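在仿真里比较两种夹爪：用开门任务做一次完整的测试

更新：2018/11/19
适用版本：Narska 仿真环境，Briltance 控制器

写在开始以前

这篇教程说明怎样在 Narska 里面给一台双臂机器人装上两种不同的夹爪，然后用同一个任务来比较它们。任务是开门。我选择开门，是我自己的工作需要，不过做完以后我觉得它对比较夹爪很合适：要接近，要接触一个小的东西，要转动，还要在手臂移动的时候保持接触。抓方块的任务里这些困难很少一起出现。

两种夹爪是 Urkholm 和 Rotich。Urkholm 比较粗大，手指有关节，可以包住物体。Rotich 细长，手指几乎没有厚度，可以伸进窄的地方。我把 Urkholm 装在左臂，把 Rotich 装在右臂。如果您只有一种夹爪的模型，也可以跟着做，左右两边装同一种，先把流程走通，以后再换。

中文不是我的母语，有些术语我是对照手册翻译的，可能和您习惯的说法不一样。“夹爪”就是 gripper，“把手”包括圆的、长的和小的插销式的。“末端”指手臂最后一个连杆，不包括夹爪。

需要准备的东西

一台能运行 Narska 的电脑。显卡不需要很好，我的画面设置是最低的一档，贴图简单，阴影也简单，物理计算不受影响。
Briltance 控制器的仿真版本。真机版本也可以连接，但是它有安全停止的功能，在仿真里会经常误触发，第一次做请用仿真版本。
两种夹爪的模型文件，包括碰撞模型。只有外观模型是不够的。
一个有门的房间。Narska 自带的室内地图里有好几个，选择两扇门离得比较近的那种，这样左右两臂不需要移动底座太多。
一个表格文件，用来记录结果。

第一步：检查碰撞模型

很多人跳过这一步，我第一次也跳过了，结果浪费了三天。

打开 Narska 的模型查看器，载入 Urkholm。在“显示”菜单里关闭外观，打开碰撞体。您会看到手指变成几个简单的盒子。请注意每一节手指的盒子和下一节之间有没有空隙。如果有空隙，把手的边缘会卡进去，以后夹爪打开的时候会把整扇门弹开，速度非常快，看起来像爆炸。

解决的方法是把每一节的盒子加长一点，让它和下一节稍微重叠，然后在自碰撞的设置里把相邻的两节排除。不排除的话，手指自己会和自己打架，电机一直在抖。

再载入 Rotich。它的问题相反。手指太薄，碰撞体也太薄，在一个物理步里可以从把手的一边穿到另一边。我的做法是让碰撞体只往外侧加厚，内侧的接触面留在原来的位置。这样夹的时候几何是准确的，穿透的问题也减少很多。缺点是它在仿真里比真实的宽一点，所以如果您的任务是伸进很窄的缝，请把这一点写在记录里。

两个模型都检查完以后，保存成新的文件名。不要覆盖原来的文件。

第二步：把夹爪装到手臂上

在机器人的描述文件里找到左臂的末端，在它下面加一个固定关节，子连杆写 Urkholm 的底座。右臂同样，写 Rotich 的底座。

这里有两个地方容易出错。

第一个是方向。Urkholm 的模型里，手指朝着 Z 轴的正方向。Rotich 的模型里，手指朝着 X 轴的正方向。两家的习惯不同，手册里都写了，但是字很小。如果您直接安装，Rotich 会横着长在手臂上。需要在固定关节里加一个绕 Y 轴的旋转。转完以后请在查看器里确认，两个夹爪的手指都指向手臂的前方。

第二个是重量。Urkholm 比 Rotich 重不少，而且重心离末端更远。如果控制器不知道这个重量，左臂会慢慢往下掉，您会以为是夹爪不好，其实是重力补偿没有改。请在 Briltance 的负载设置里，左臂和右臂分别填写。我见过有的配置文件只有一个负载的值给两臂共用，这样的文件需要先拆开。

装好以后做一个简单的检查：让两臂都伸向前方，停住，等一会儿。末端的位置不应该有能看出来的变化。如果有一边在下降，回到负载设置。

第三步：连接控制器

启动 Narska，载入房间，再启动 Briltance。顺序很重要。如果先启动控制器，它找不到机器人，会自动进入一种等待的状态，以后就算机器人出现了也不会自己醒来，只能重启。

连接的端口默认是 3151。如果您的电脑上这个端口已经被占用，请在两边都改，只改一边的时候不会有错误提示，只是画面里的手臂不动。

连接成功以后，控制台会列出所有的关节。请读一遍这个列表。Urkholm 的每一根手指有多个关节，Rotich 只有一个主动关节，另一根手指是跟随的。如果列表里 Rotich 出现了两个主动关节，说明跟随关系没有被读到，两根手指会各走各的，夹住东西以后会偏向一边。

下面是我的配置文件里和夹爪有关的部分，可以参考：

gripper_left = urkholm_mod
gripper_left_mode = force
gripper_right = rotich_mod
gripper_right_mode = position
mimic_joints = true
port = 3151

左边用力控制，右边用位置控制。有人会问这样比较是不是公平。我想过这个问题。Urkholm 用位置控制的时候，几节手指之间的力分配很不好，没有人会在真机上那样使用。Rotich 用力控制的时候，因为手指很轻，接触的瞬间会震荡。所以我让每一种夹爪使用适合它的模式，比较的是“夹爪加上它正常的用法”。如果您的目的不同，可以改成一样的模式，但是请在结果里写明。

第四步：设置门和把手

Narska 地图里的门，默认铰链没有摩擦。碰一下就一直转，撞到墙再回来。真的门不是这样。请在门的属性里给铰链加阻尼，大小可以自己试：用夹爪轻轻推一下，门应该走一小段就停。

把手也要检查。有的门把手只是一张贴图或者一个固定的形状，没有转动的关节。用这样的门，您只能测试“拉”，不能测试“转再拉”。我用的门里，一扇是白色的，一扇是木头花纹的，木头花纹的那扇边上有一个小的把手，正好考验细的夹爪。

把手和手指之间的摩擦系数，请给两种夹爪设成一样的值。这一项最容易让结果变得没有意义。我第一次的结果里 Urkholm 好得不得了，后来发现它的模型文件自带一个很高的摩擦值，像是手指上涂了胶水。模型文件里的值会覆盖场景里的值，所以要两个地方都看。

门的初始角度也要固定下来。我的每一次试验都分两个部分，先从门关着开始，再从门已经打开一部分开始。第二个部分更难，门是斜的，夹爪要跟着斜过去，手腕常常接近极限。

第五步：设置物理步长

门的碰撞、把手的碰撞、手指的碰撞，这三个东西同时接触的时候，普通的步长不够用。我把物理频率改到 2000 赫兹，Rotich 穿过把手的现象就没有了。代价是仿真变慢，比真实时间慢得多。

有一个折中的办法：手臂接近的时候用默认频率，末端进入把手附近以后再切换到高频率。Narska 允许在运行中切换，但是切换的那一步会产生一个小的冲击。如果那时候手指已经碰到东西，数据就不干净了。请在手指还没有接触任何东西的时候切换。

改完频率以后，控制器的增益也要重新看一次。Briltance 的增益和频率有关系，手册里有一张对照表。我没有完全按照表，微分那一项比表里小一点，手指安静一些。

第六步：写动作的程序

动作请写得简单。比较夹爪的时候，如果动作太聪明，夹爪的缺点会被动作补回来，看不到差别。我的动作分成这几段：

接近。末端走直线，到把手前面一个手掌的距离停下。
对准。只转手腕，不移动末端的位置。
前进。慢速，直到手指的中心在把手的位置。
闭合。Urkholm 闭合到设定的力，Rotich 闭合到设定的位置。
转动。手腕转动，把手跟着转。
拉动。末端沿着一段圆弧走，圆心是门的铰链。
松开，退后。

每一段都要有超时。没有超时的话，一次失败会让程序停在那里一整夜，我早上来看的时候只有一条记录。

圆弧的圆心请从门的属性里直接读，不要自己量。差一点点，末端就会一边拉一边往侧面挤，手指会慢慢滑出去。这种滑出和夹爪没有关系，但是会被记录成夹爪的失败。

左臂和右臂的圆弧方向是相反的。我建议把方向写成一个参数，两臂用同一个程序。复制一份再手动改符号，以后修改的时候一定会忘记其中一份。

第七步：摄像头的位置

Narska 允许在机器人身上放虚拟摄像头。我放在头部，朝前并且向下。这个位置可以看见两个夹爪，但是有一个麻烦，机器人自己的身体会挡住画面下方的中间。底座前面的地面是看不见的。

如果您只是用摄像头来观察，这没有关系。如果您要用画面来找把手，请另外在手腕上加一个。手腕摄像头对 Rotich 很有用，细的手指不挡视线。对 Urkholm 用处小，闭合的时候画面里大部分是它自己的手指。这个差别本身也应该算在比较里面，我后来在表格里加了一列，叫“接触前能否看见把手”。

门转到面前的时候，它会占掉很大一部分画面，把手有时候会被手臂挡住。自动找把手的程序这时候会跳到门板的花纹上去，凸起的边条和把手的边缘在灰度图里很像。我的处理办法很简单：进入“前进”这一段以后就不再更新把手的位置，一直用最后一次的值。

第八步：运行试验

每一种夹爪，每一个初始角度，我运行 30 次。每一次在末端的起始位置上加一点随机的偏移。没有偏移的话，仿真每次的结果几乎相同，多运行也没有意义。偏移的随机种子请保存，让两种夹爪用同一组种子。

运行的时候请把画面窗口关掉，速度会快很多。只在需要看的时候打开。

记录的内容我建议有下面这些：

编号和种子
哪一臂，哪一种夹爪
停在哪一段（成功的话写“完成”）
闭合以后的最大接触力
拉动的时候手指相对把手滑动的距离
接触前能否看见把手
备注

“停在哪一段”这一列最有用。只写成功和失败，以后什么都看不出来。

两臂同时运行也是可以的，这样比较省时间。但是要注意，两扇门都打开的时候，中间的通道会变成一个很窄的形状，手臂的活动空间比想象的小。Briltance 的防碰撞功能会检查左臂和右臂之间的距离，也检查手臂和身体，但是它不检查门。门在它看来不存在。所以请自己把门加到障碍物的列表里，而且要设置成会移动的那一种。设置成固定的，它会一直以为门关着，手臂不肯往前走。
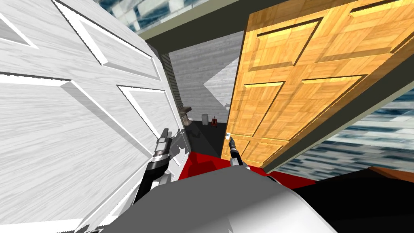 把门加进列表以后，规划的时间会变长，特别是左臂。Urkholm 体积大，可以走的路线少，规划器有时候会给出很奇怪的路线，肘部抬得很高再绕下来。我给肘部加了一个高度的限制，路线就正常了。右臂不需要这个限制，我还是加上了，为了两边的条件相同。

另外，第113号种子在我的电脑上总是让规划器失败，两种夹爪都一样。偏移正好让手腕落在一个奇异的位置上。我把这个种子去掉，换成另一个，并在备注里写了。请不要只给一种夹爪换种子。

第九步：看结果

我不在这里给出成功率，因为它和门、和摩擦、和动作的写法关系太大，您的数字一定和我的不同。我只说两种夹爪各自在什么地方停下来。

Urkholm 多数停在“前进”。它太宽，靠近把手的时候，外侧的手指先碰到门板，门被推动，把手的位置就变了。门关着的时候情况好一些，门不会往后退。门开着一部分的时候，情况差很多。但是只要它成功闭合，后面的转动和拉动基本没有问题，滑动的距离也很短。

Rotich 很少停在“前进”，小的把手它也能对准。它停在“转动”比较多。接触面小，把手转动的时候手指会在上面打滑，尤其是闭合的位置设得不够紧的时候。设得更紧又会让接触力突然变大，真机上我会担心手指变形。

有一点我没有想到。拉动的时候 Rotich 的滑动不是一直增加的，它在开始的一小段滑得最多，后来就稳定了。看接触点的记录，是把手从指尖滑到了手指根部，在那里停住。所以我试了把“前进”多走一点，让把手一开始就在根部附近，转动的失败少了不少。Urkholm 不需要这样调整。

如果是我自己选择，大的、长的把手用 Urkholm，小的把手用 Rotich。两臂装不同的夹爪在维护上麻烦一点，程序上并不难，上面的步骤已经说明了。

常见的问题

手指闭合以后一直抖动。
先看自碰撞的排除，再看增益。如果只有 Rotich 抖动，看它是不是被设成了力控制。

门自己慢慢打开。
门框和门板的碰撞体有重叠，物理引擎一直在把它们推开。把门板的碰撞体缩小一点点。

手臂到了把手前面就停住，没有错误提示。
多数是障碍物列表里把手也被当作了障碍物。把手要从列表里排除，只留门板。排除以后请重新载入场景，只保存是不够的。

控制台的关节列表里看不到左边的手指。
检查模型的文件名。我把文件改名以后忘记改描述文件里的路径，Narska 没有报错，只是给了一个没有手指的底座。

同一个种子，两次结果不同。
检查有没有打开多线程的物理计算。打开以后结果不能完全重复。做比较的时候请关闭。

接触力的数据有很高的尖峰。
如果尖峰正好在切换频率的那一步，就是第五步里说的冲击，可以去掉。如果在别的地方，请不要去掉，先看那个时候手指碰到了什么。

下次我会把同样的流程放到真机上，把手的摩擦用测量的值。Urkholm 的手指外侧我想先磨薄一点再试，看看“前进”那一段会不会好一些。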